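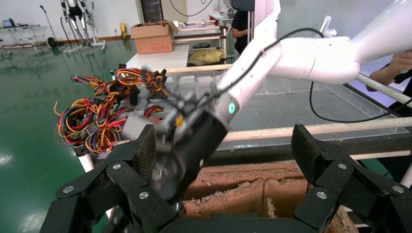 **Old power supplies: drop-off through December**

The parts shelf at Gatley is taking desktop computer power supplies again. Last winter we collected nearly 600, and most of the good ones went back out in rebuilt machines for the Stimari evening class.

A few notes before you bring yours in:

- Leave all the cables attached. Red, yellow, black, orange, blue, we want the whole bundle with its connectors. Units with cut leads go straight to scrap.
- Tie the cables loosely with string or a twist tie. Tape leaves glue on the wires.
- Don't open the metal housing. The parts inside can hold a charge after the unit is unplugged.
- Dust in the vent is fine. We clean them on the bench.
- Put them in a cardboard box you don't need back. Divided boxes work well if you have several units. Please keep it to 10 per visit.

Drop-off is at the side door on Grindard Street, open until 5 p.m. If the door is locked, ring the bell and wait. Don't leave boxes on the step overnight.

Atieno Waweru is keeping the list of tested units. If you need one for a repair, give her the wattage and the connectors you want. There are 16 ready to go now.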